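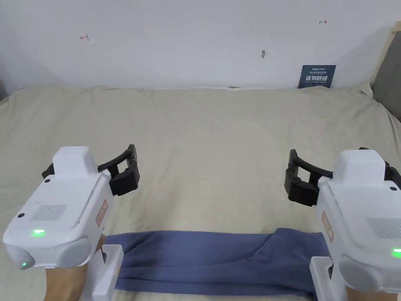

Cream sheet, lightly wrinkled, with a folded blue cloth.

Cledell Bed Sheet
by Zerum Bedding

Colors: Cream, Oat, Slate, Denim Blue
Sizes: Full, Queen, King
Sold as: one sheet. Pillowcases are a separate purchase and a separate argument.

In stock, ships from Jirnmont

Overview

The Cledell is a bed sheet. It covers the bed. We have been through several drafts of this page and that part has survived all of them.

It is a plain cotton sheet with a thread count of 324. We know there are sheets out there with a thread count like a phone number, and we wish them well. Ours is counted the dull way, one thread at a time in each direction, with no credit given for threads that are twisted together and hoping to be counted twice. The cloth has a dry, slightly crisp feel for the first few washes and then gives up and goes soft.

Cream is the color most people buy. It goes with a white wall, it goes with a blue throw, and it goes with whatever quilt your aunt gave you that you are now obliged to display when she visits. It is a warm cream, a shade or two off white, and on some screens it looks closer to beige. On some beds too, depending on the bulb. If you are trying to match it to something you already own, order a swatch before you order the sheet. Swatches are free and we would much prefer mailing one of those.

About the wrinkles

It wrinkles. We could have steamed every sheet flat for the website, and for the first two years we did, and then we got mail. The mail was fair.

Most of the creasing from the package is gone after one wash. The small creases you get from sitting on the bed to put on your socks are permanent in the sense that you will keep sitting on the bed to put on your socks. If this bothers you, iron it while it's still a little damp, on medium. Or pull it tight from the two far corners and walk away quickly.

There is a no-iron finish you can put on cotton to stop all this. We tried it in the spring. The sheets came out smooth as a tabletop and about as nice to sleep on.

Details

Fabric: 100% cotton, plain weave
Thread count: 324
Hem: four inches at the top, half an inch everywhere else
Corners: square, no elastic
Wash: warm, with similar colors
Dry: low, or on a line
Bleach: please don't
Tag: one, at the bottom left corner, so you can find the bottom left corner

Elastic was discussed. The Cledell is a flat sheet, and you can use it over you or under you. Under you, it wants a proper tucked corner, and a card with the steps comes in the package. Queen will tuck under a mattress up to 14 inches deep. Past that you should get the King, whatever size your bed believes itself to be.

Laying it on a big bed alone

Start with the tag. Put that corner down first and tuck it, then go to the corner diagonally across, which on a King is a bit of a hike. Pull toward you and tuck that one. The other two will look wrong at this stage. Leave them. Smooth from the middle outward with the flat of your hand, then do corners three and four in whichever order you come to them.

People who do this with a second person report that it takes longer.

Folding things on it

We have a theory that the most-used laundry table in America is the bed, and the Cledell gets a lot of this kind of work. Shirts, towels, the odd tablecloth. A few notes from our own floor:

Fold before you make the bed up fully. A pile of laundry on a made bed has a way of moving to the chair.

Lay darker cloth on cream only after it has been washed a few times on its own. New denim is the worst for this. It will leave a blue shadow that comes out eventually, usually the week after you have stopped caring.

For anything long and soft, like a throw or a bath sheet, bring the short ends together first and get the edges to agree, then do the long fold. If you do the long fold first you end up with a sort of scarf.

The Denim Blue color

This is the same cloth as the cream, dyed a muted blue. It fades a little over the first year and then stops. We sell fewer of these, and the people who buy them come back for another one in a tone that suggests we might be hiding them. We are not. They are dyed in small runs, and when a run sells out the next one is usually six weeks off. Batches vary. If you want two that match, buy two at once.
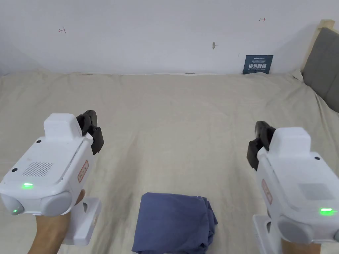 Can I leave a blue cloth folded on the cream sheet without the dye coming off?
Once it has been through three or four washes by itself, it should be fine as long as both are dry. Our Denim Blue is washed at the mill, but we'd still give it one run at home first.

Prices

Full: $78
Queen: $89
King: $104
Pillowcases, pair: $43
Swatch card, all four colors: free

The pillowcases cost what they cost due to the hem, which is the same four-inch hem as the sheet and takes nearly as long to sew. We have asked it to be quicker.

Who makes it

The cloth is woven by Mutiso, a mill we have used since we started, and cut and hemmed at our workroom in Jirnmont. In a good month we finish up to 2,000 sheets. In a bad month the hemming machine is waiting on a part.

Hannelore Haslinger runs the workroom and checks the hems. She has returned sheets to the table for faults the rest of us could not find with a ruler, and on one occasion could not find after she had pointed to them. Her complaints about this page are that it is too long and that we did not mention the thread. The thread is cotton, in a matching color, and she chose it.

Reviews

4.6 from 3,028 ratings

"Nice sheet. Wrinkles, as threatened." - Queen, Cream

"Bought the Oat to go with the curtains. It doesn't, but I like it better than the curtains." - King, Oat

"The corner card is good. Took me three tries and I've been making beds since I was nine." - Full, Slate

"Thinner than I pictured. Cool in summer though, so I kept it and bought a heavier blanket." - Queen, Denim Blue

"Three stars, arrived folded into a shape I have never been able to get it back into." - King, Cream

Returns

Thirty days, washed or unwashed. Use the box it came in if you still have it. You don't need to fold the sheet nicely. We refold all of them anyway, and Hannelore would refold yours regardless of how well you did.

Shipping within the country is $6, or free when you order two sheets or more. Orders placed before noon go out the same day, except on weekends - we're closed, and presumably so is the post office.

Goes with

Cledell Pillowcase, Pair
Cledell Throw, Denim Blue (back in April)
Zerum Mattress Pad, Thin
Zerum Mattress Pad, Less Thin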